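Who May Reuse Our Course Materials? A Report on License Labels in a Student Archive

05/01/2025 | By Noel Baluyot
4 min read

Our group looked at the Hiltero archive, where students upload lecture notes, slides and lab photos for other students to use. We wanted to know if a person who finds a file there can tell what they are allowed to do with it.

We checked 131 uploads. Of these, 77 had a license named on the download page. The rest had no label, so the usual rule applies and the reader has to ask the owner first.
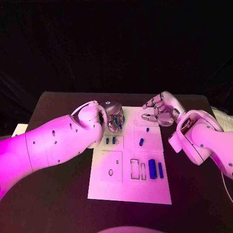 Theresia Moser wrote back to our draft that a missing label does not always mean the uploader wants to keep the work closed. She had left the field blank on her own notes because the form did not explain the choices, and she would have picked attribution only.

We added a question about this to our survey. It went out in April and 37 uploaders answered. Many of them thought that putting a file in the archive already gave others the right to change it. The upload terms only let the archive store and show the file.

Slides were the hardest group to sort. A set can carry one license on the first page while a chart inside it belongs to a publisher. Riaan Chauke went through these by hand and marked them "mixed."
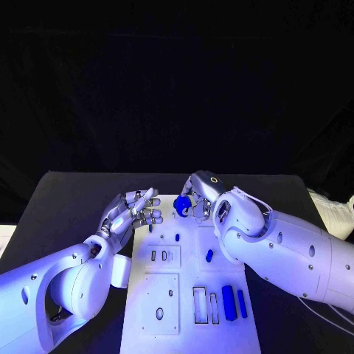 Noel Baluyot

The noncommercial label also caused trouble. Two members of our group read it differently when the reuse was in a paid tutoring class, and we left those files out of the table. We suggest that the form show a short text beside each license and ask about third-party material before the upload is finished.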